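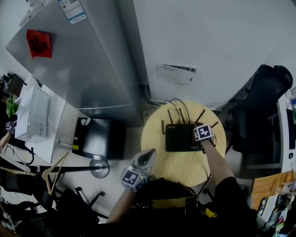 Print this page | E-mail this page

Work and Automation, session 5: who teaches the machine?

Right, these are my notes from Thursday tidied up a bit, for those of you who missed it and those of you who were there but couldn't read my handwriting on the board. They follow the order I talked in, more or less. The reading is at the end.

Last time we did the packing hall, where the machine arrives in a crate and people have to rearrange themselves around it. I want to move to a job that sits a step earlier, and that hardly existed when I started teaching this course. Before a robot can pick up a router or put a cable out of the way, somebody has to do it first, by hand, many times over, wearing a gripper and with markers on so that the movement can be recorded. It's paid work. People do it in shifts. And as far as the job centre's list of occupations goes, it has no proper name yet.

Our case is Skanine, a small firm that does this for other companies. I spent 2 weeks there in December (thank you to Nandini Menon, who runs the floor and put up with me). The client during my stay was Urneris, who want a robot that can handle small household electronics. So the work was household objects in household rooms: tables, fridges, office chairs, plants, all the bits and bobs you'd find in a lived-in place.

What the work is like

A single go at a task is called a take. You start with the object in its place, you do the thing, you put your hands back to rest, and the take ends. Then you do it again with the object turned a little. Skanine logged 1,463 takes while I was there, of which 199 were thrown out. Please don't read that second number as "mistakes by staff". Some were, but plenty were a marker turned the wrong way, a cable snagging, a battery going. I asked for a breakdown and there wasn't one. Keep hold of that, we'll come back to it.

I had a try myself, of course. The first thing you notice is how slow you have to be. The second is that you stop using your hands the way you normally would. With a gripper you've got two flat ends to pinch with and nothing else, so all the clever little things your fingers do – steadying, feeling for the edge, nudging – have to go. Rajeshwari Palaniappan, who'd been there since the spring, told me she'd caught herself at home picking up a mug with finger and thumb only. She thought it was funny. She also said her wrists ached in the first month and she hadn't mentioned it to anyone, as she assumed it was just her.

Is it skilled?

We had a good argument about this in class and I don't want to close it down. Those who said no pointed out that everyone can move a thing across a table. Training took two days. True enough.

But look at what Rajeshwari did in a morning. She knew which objects would slide before she touched them. With anything that had antennas sticking out she went for the body and kept well clear of them, and she'd worked out for herself how to hold one side still while the other hand did the moving. She could tell a bad take before it finished. None of that was in the two days' training, and none of it was in her pay grade either. If you remember Namboodiri from week 2 (the chapter on knack), this is very much what that chapter is on about: the part of a job that only shows up when a new person tries it and can't.

And the awkward bit is that the knack is the product. Urneris isn't buying moved routers. It's buying the way a practised person moves one.

What changes for the people there

A few things I noted down, in no great order.

Pay was by the shift when the firm began, then by the accepted take, then by the shift again. The middle spell lasted one summer. Under it, people stopped trying the hard objects, and you can see why. One of you asked who decided to switch back, and the answer is Nandini, after she'd lost two of her best people.

Breaks. Officially ten minutes in the hour. In practice people worked through if the set-up was going well, as putting everything back on and checking it takes a while.

Checking is done by software called Oten, which marks each take pass or fail. It doesn't give a reason. This is where our 199 comes back in: if you're told you failed and not why, what exactly are you supposed to do better? Rajeshwari and a couple of others kept their own list of likely causes in a notebook. By the time I left, new starters were being handed a photocopy of it.

And then the big one, do they mind? I expected people to say they were working themselves out of a job. Hardly anyone did. They talked about hours, the heating and whether the contract would be renewed. Make of that what you like, but do think about who gets to worry about the far future and who has to worry about next month.

For next week

Read pages 1 to 30 of the Skanine interviews (in the course folder, file 885). Then watch yourself do one small job with your hands at home, and write down every step as if for someone who has never seen it done. One side of paper. Bring it with you, we'll swap and try each other's.

Essay plans are due the week after. If you're stuck on a question, come and see me before then, my door's open from 2 most afternoons.

Get new course notes by e-mail. Sign up to our newsletter. You can unsubscribe at any time.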